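손동작 데이터 수집 참여자를 모집합니다 (랜디몬트 스튜디오)

등록일: 2019년 8월 1일
작성: 레일린 홀리스 (Raelene Hollis), 프리사르 데이터수집팀

안녕하세요. 더운 날씨에 이 글까지 찾아와 읽어 주셔서 고맙습니다. 저희 프리사르(Prisar)는 로봇이 사람의 손동작을 보고 배울 수 있도록 그 본보기를 모으는 작은 팀입니다. 지난 4월에 첫 참여자분들을 모셨고, 그때 오셨던 분들 덕분에 무사히 한 단계를 마쳤습니다. 이번에는 새 과제 묶음을 시작하면서 함께해 주실 분을 20명 모시려고 합니다. 글이 좀 깁니다만, 오시기 전에 궁금하실 만한 것을 되도록 다 적어 두려고 했으니 차 한 잔 옆에 두고 천천히 읽어 주세요.

어떤 일을 하나요

양손에 집게 모양의 손 장치(저희끼리는 그냥 '그리퍼'라고 부릅니다)를 하나씩 쥐고, 탁자 위의 물건을 집고, 옮기고, 덮고, 펴는 동작을 되풀이하시게 됩니다. 한 번의 동작 묶음을 저희는 '한 편'이라고 부르는데, 진행자가 과제 카드를 읽어 드리면 준비되셨을 때 시작하시고, 다 되었다 싶으면 두 손을 잠시 멈추시면 됩니다. 그러면 한 편이 끝납니다. 어려운 말로 하면 시범 데이터를 모으는 일이지만, 해 보신 분들은 집안일하고 제일 비슷하다고들 하시더라고요.

이번 과제 묶음의 이름은 미르네오(Mirneo)입니다. 이름은 거창해도 내용은 소박합니다. 부드러운 것을 다루는 일이 중심이에요. 천을 집어 올리기, 둥근 물건 위에 천을 걸치기, 한 손으로 누르고 다른 손으로 당기기 같은 동작들입니다. 딱딱한 상자나 컵은 어디를 잡든 모양이 그대로인데 천은 잡을 때마다 모양이 달라지지요. 그래서 학습 모델이 배우려면 사람마다 조금씩 다른 방식이 많이 필요하고, 그래서 여러분이 필요합니다.
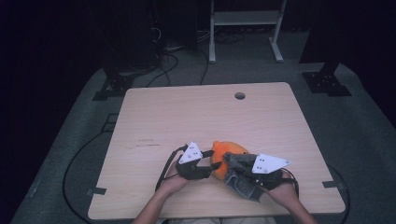 진행은 서두르지 않습니다. 한 과제를 여러 번 하시다 보면 자연스럽게 요령이 생기는데, 그 요령이 사람마다 참 다릅니다. 천의 귀퉁이부터 찾는 분이 계시고, 한가운데를 덥석 잡아 올리는 분도 계세요. 어느 쪽도 틀리지 않았으니 진행자의 눈치를 보지 마시고 본인에게 편한 대로 해 주세요. 놓치셔도 됩니다. 놓쳤다가 다시 집는 동작도 모델에게는 좋은 공부거리라서, 그런 편은 지우지 않고 따로 표시해 보관합니다. 다만 일부러 놓치거나 평소보다 과장되게 움직이시면 쓰기가 어려워지니 그 점만 부탁드려요.

하루 일정

한 회차는 3시간입니다. 오시면 먼저 안내문을 같이 읽고 동의서를 쓰신 다음, 장치를 쥐고 연습을 하십니다. 연습은 넉넉히 드려요. 처음에는 손가락 대신 집게로 잡는 느낌이 낯설어서 천 한 장 들어 올리는 데도 한참 걸리는데, 다들 그러시니 걱정하지 마세요. 연습이 끝나면 본 녹화에 들어가고, 40분마다 쉬는 시간이 있습니다. 쉬는 시간에는 꼭 장치를 내려놓고 손목을 풀어 주세요. 대기실에 보리차와 과자, 과일을 준비해 두었습니다. 저녁 회차에 오시는 분들께는 김밥도 드려요.

한 분이 모두 5회차에 참여하시는 것을 기본으로 합니다. 연달아 오실 필요는 없고, 서로 편한 날짜를 맞춰서 정합니다. 중간에 사정이 생기면 미리만 알려 주세요. 그만두셔도 그때까지 하신 회차의 사례비는 그대로 드립니다.

이런 분이면 좋겠습니다

만 19세 이상이시고 양손을 편하게 쓰시는 분이면 됩니다. 왼손잡이분은 특히 반갑습니다! 4월에는 오른손잡이분이 훨씬 많아서 자료가 한쪽으로 기울었거든요. 로봇이나 컴퓨터를 잘 아실 필요는 전혀 없고, 관련 경력도 보지 않습니다. 뜨개질을 오래 하신 분, 세탁소나 수선집에서 일해 보신 분, 아이 옷을 하루에도 몇 번씩 개는 분이라면 지원서에 꼭 적어 주세요. 천을 다루는 손버릇이 저희에게는 무척 귀한 자료입니다.

최근에 손목이나 어깨를 다치셨다면 이번에는 쉬시고 다음 모집 때 뵈었으면 합니다. 과제를 하는 동안 팔을 앞으로 뻗은 채로 있는 시간이 제법 되어서, 생각보다 어깨가 뻐근해집니다. 임신 중이시거나 지병이 있으신 분은 신청 전에 전화로 먼저 상의해 주세요.

작업 공간

카트라이트 관 안에 있는 저희 랜디몬트 스튜디오에서 진행합니다. 방에는 카펫이 깔려 있고 가운데에 작업용 탁자가 있습니다. 바닥에 전선이 지나가는 곳이 있으니 굽이 높은 신발이나 슬리퍼보다는 운동화처럼 발을 잘 감싸는 신발을 신고 와 주세요. 녹화 중에는 탁자에서 먼 쪽이 꽤 어두운 편이에요. 화장실이나 대기실로 나가실 때는 진행자가 함께 움직여 드립니다. 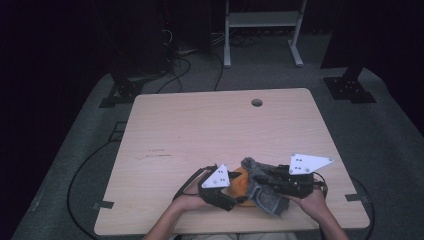
양손에 그리퍼를 쥐고 진행하는 천 과제. 두 그리퍼 사이에 주황색 물건과 회색 천이 놓여 있다.

복장과 준비물

소매는 손목을 덮지 않는 것이 좋습니다. 긴소매를 입고 오셨다면 녹화할 때 팔꿈치까지 걷어 주시면 돼요. 반지와 팔찌, 손목시계는 대기실 사물함에 넣어 두시고, 매니큐어는 하셔도 괜찮습니다. 손에 핸드크림을 막 바르고 오시면 장치가 미끄러울 수 있으니 도착하시면 먼저 손을 씻어 주세요. 필기구나 신분증 사본은 필요 없고, 본인 확인용 신분증 원본만 가져오시면 확인하고 바로 돌려 드립니다.

무엇을 기록하고 어떻게 쓰나요

이 부분을 걱정하시는 분이 많아 조금 자세히 적습니다. 저희가 기록하는 것은 탁자 쪽을 향한 영상과 두 손의 움직임입니다. 손과 팔은 영상에 나옵니다. 얼굴은 찍지 않고, 소리도 녹음하지 않으니 작업하면서 콧노래를 부르셔도 괜찮습니다. 모은 자료에는 성함 대신 참여 번호만 붙고, 연락처와 계좌 정보는 따로 보관했다가 사례비 지급과 관련 서류 처리가 끝나면 파기합니다.

자료는 물건 다루는 법을 배우는 모델의 학습과 평가에 쓰입니다. 연구 발표 자료나 모집 안내문에 짧은 장면이 실릴 수 있는데, 이 항목은 동의서에서 따로 여쭤보니 원하지 않으시면 체크하지 않으셔도 참여에는 아무 영향이 없습니다. 마음이 바뀌어 자료를 빼고 싶으실 때는 참여 번호를 알려 주세요. 아직 학습에 들어가지 않은 자료는 모두 삭제해 드립니다. 이미 학습에 쓰인 뒤라면 그 이후의 학습에서 제외합니다.

사례비

회차마다 정해진 사례비를 드리며, 금액은 지원서를 받은 뒤 일정 안내와 함께 서면으로 알려 드립니다. 교통비는 따로 드리고, 왼손잡이분이나 손이 느린 분이라고 해서 금액이 달라지지 않습니다. 몇 편을 녹화하셨는지도 사례비와 관계가 없어요. 서둘러 많이 하시는 것보다 평소 손놀림 그대로 해 주시는 편이 저희에게 훨씬 도움이 됩니다. 5회차를 모두 마치신 분께는 작은 선물도 준비했는데, 무엇인지는 오셔서 확인해 주세요.

신청 방법

신청 페이지의 지원서를 작성해 보내 주세요. 성함, 연락처, 주로 쓰는 손, 오실 수 있는 요일과 시간대, 그리고 손으로 하는 취미나 일이 있으시면 그 이야기를 적어 주시면 됩니다. 마지막 칸은 비워 두셔도 되지만, 저는 그 칸 읽는 재미로 지원서를 봅니다. 지난번에는 만두 빚는 이야기를 한 페이지 가득 적어 주신 분이 계셔서 팀 전체가 점심 메뉴를 바꿨습니다.

지원서는 도착하는 순서대로 읽고, 연락은 문자로 먼저 드린 뒤 전화로 일정을 맞춥니다. 인원이 차면 대기 명단에 올려 드리고, 빈자리가 나면 명단 순서대로 연락드립니다. 가족이나 친구와 함께 신청하셔도 되는데 녹화는 한 분씩 진행하니 한 분은 대기실에서 기다리시게 됩니다.

궁금한 점은 신청 페이지 아래 문의란에 남겨 주세요. 사소한 질문도 괜찮습니다. 주차 문의가 가장 많아서 미리 말씀드리면, 카트라이트 관 뒤편 주차장을 이용하실 수 있고 주차권은 대기실에서 드립니다.

스튜디오에서 뵙겠습니다.

레일린 홀리스 드림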